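2025-01-23

Planner still dropping goals. Rewrote the handover check in Ferkik so that the left and right jaws no longer share one timeout. Before that, a stall in either arm's stream cancelled both. Two of the 4 failed replays now run to the end; the other two stop at the same joint limit as before.

Cilteo is slower than I would like. The fruit segmentation merges dark items that touch, and a pad in front of one splits it into two masks. Raised the overlap threshold and queued 1,000 steps on the small set. Roughly an hour per pass. 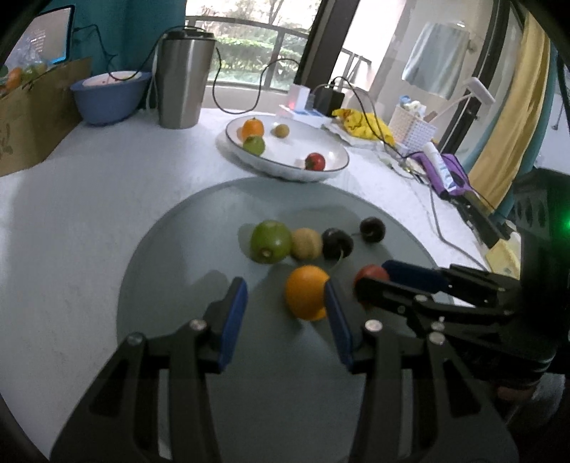
Plate nearest, dish behind, two grippers in view. 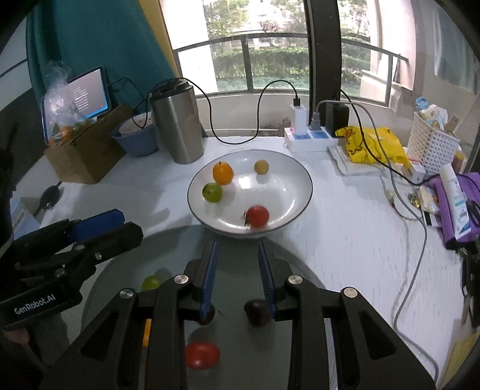

The time offset between the streams is still a constant in the config file. It should be estimated at start-up – Räsänen has a routine for it, untouched since August. Will port it to Uver tomorrow and rerun the replays with logging on.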